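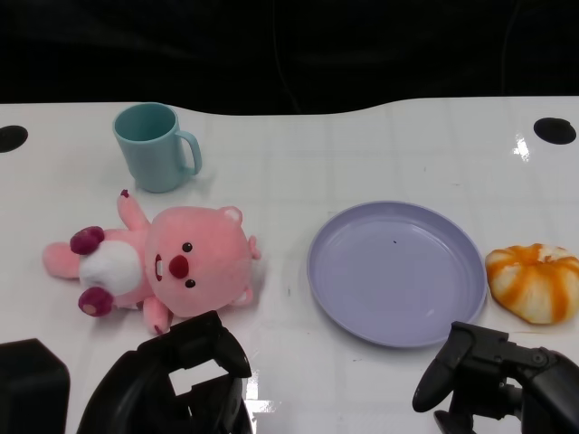 Work table at the packing test cell, with mug, plush toy, plate and bun set out. Both grippers are at the front.

Sallus Gift Packing, Hall B
Minutes of the staff and automation meeting, Wednesday, 2:00 p.m., upstairs canteen

Present: Zuleica Evangelista (chair), Kiros Demissie (packing line), Atieno Minja (automation), Elli Laaksonen (staff representative), Kalkidan Kahsay (minutes)

1. Minutes of the last meeting
The minutes were accepted with one correction. Under item 4, the words "packing staff will move" should read "packing staff may be asked to move". Elli asked for this change and all agreed.

2. Report from the test cell
Atieno reported on the two-armed robot. The present task is to pick mixed goods from the table for the Tetley gift set orders. The log has 2669 pick attempts since the cell was opened. Hard goods with a clear edge or a handle are going better than soft goods. With the plush toy the result depends very much on how it is lying. When it is on its back with the arms out, the gripper often takes an arm and not the body. Plates are also difficult, as the rim is low and the fingers must come in almost flat.
Kiros asked if the shine of the white table has some influence. Atieno answered that she believes yes, but she has not tested it separately. She will try a matte cover on the table and compare.

3. Changes in the work of the packers
Two packers per shift are now taking turns at the cell. They put out the goods, watch the picks and write down the errors. Kiros said that this is less heavy for the shoulders than the line, but more tiring for the eyes, and that some colleagues feel they are only waiting for the robot to make a mistake. He proposed that no person stays at the cell more than two hours in one turn. Elli supported the proposal. The chair accepted it as a trial until the end of November.
Elli asked that the time at the cell is paid at the same rate as the line, including the shift bonus. The chair confirmed this for the trial period. For the time after, she must first speak with the head office in Drememau.
Elli also repeated the question of the staff, if positions will be cut when the cell goes in daily use. The chair said that no decision is made. Elli asked to have it noted that this is the same answer as last time, and that the staff want a written one.

4. Training
Three places are booked on the operator course at Kyei. Kiros reminded that the course is in English only, and that several of the most experienced packers would not apply for this reason. Atieno offered to go through the material with them in the hall before the course. The list for applications stays open and hangs next to the time clock.

5. Other matters
The stop button at the cell is hard to reach for persons who stand on the left side. Atieno will order a second one.
The error form has too little space for comments. Kalkidan will make a new version.

Actions
Atieno: matte cover, second stop button, help with course material
Zuleica: pay question and written answer about positions
Kiros: rotation plan with the two-hour limit
Kalkidan: new error form

The meeting closed at 3:10 p.m. The next meeting is in the same room, and the date will be sent by email.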